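Suchen Suchbegriff eingeben Los

Über uns

Gerkavon prüft, ob Maschinen schon im Haushalt und in der Werkstatt mithelfen können. Die kurze Antwort lautet: manchmal. Von der langen leben wir.

Angefangen haben wir mit Handtüchern. Unser erster Arm brauchte für eines 26 Minuten und legte es danach auf den Boden. Inzwischen stehen 600 Aufgaben auf unserer Liste, vom Tischabräumen bis zum Sortieren von Schrauben, und 13 davon würden wir einer Maschine ohne Aufsicht überlassen. Fensterputzen gehört nicht dazu — fragen Sie bitte nicht nach.

Wer einen Roboter kaufen will, bekommt von uns einen Prüfbericht. Wer einen verkaufen will, bekommt denselben, freut sich aber seltener.

Was wir sehen

Am meisten lernt man aus der Sicht des Handgelenks. Ein grauer Zylinder, eine weiße Tischplatte, dahinter dunkles Glas: Für Menschen ist das in einer Sekunde erledigt, für eine Greifsteuerung ist es ein voller Arbeitstag.

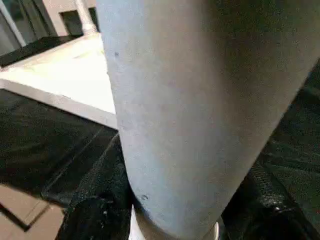
Wo wir sitzen

In Brusbridge, über einer Schreinerei. Unser Programm Flerora läuft dort seit April. Gespült wird bei uns von Hand.

Kommentare

kaltmamsell_2: Und wann kann einer Spannbettlaken?

Werkbank: 13 von 600, das schafft mein Lehrling auch. Der holt aber Kaffee.

tinka: Der Link zum Prüfbericht geht bei mir nicht.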